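Stuart Wainwright talks with his hands, even on the phone. I could hear him bumping into things the whole way through our call, which suits a man who spends his mornings steering robot arms around other people's furniture.

He works on a project called Samia, and his job is to teach by remote control. He holds a pair of hand controllers, the arms copy him, and everything gets saved so the software can learn from it later. "It's puppeteering," he told me. "With really slow puppets!"

I asked what he was teaching it in March, and he groaned. Wardrobes. Clothes on hangers, to be exact. "You've done it all your life, so you figure you know how. Then you try it through a robot and you can't feel the rail. You're just looking at it and hoping."

His first good run took 58 tries. These days he records 28 in a morning before his wrists start complaining (he takes a long lunch, and he's not sorry about it).

Cloth is the part he keeps coming back to. "A mug is always a mug. A shirt is a different shape every time you let go of it," he said. "So I don't do it the same way twice. I'll pick it up by the shoulder, by the sleeve, whatever I can get. If I only show it the pretty version, it only knows the pretty version."
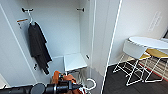
Learning to be a worse teacher

I figured the best operators would be the smooth ones – gamers, maybe. Stuart laughed at that. He was way too smooth at first, he says, and the robot learned to fall apart the second anything slipped. Now he fumbles on purpose and then fixes it, and he leaves the fixing in.

They have around 600 recordings so far. Is that enough? "Ask me when it can do a bathrobe," he said, and then he had to go, because someone needed the controllers.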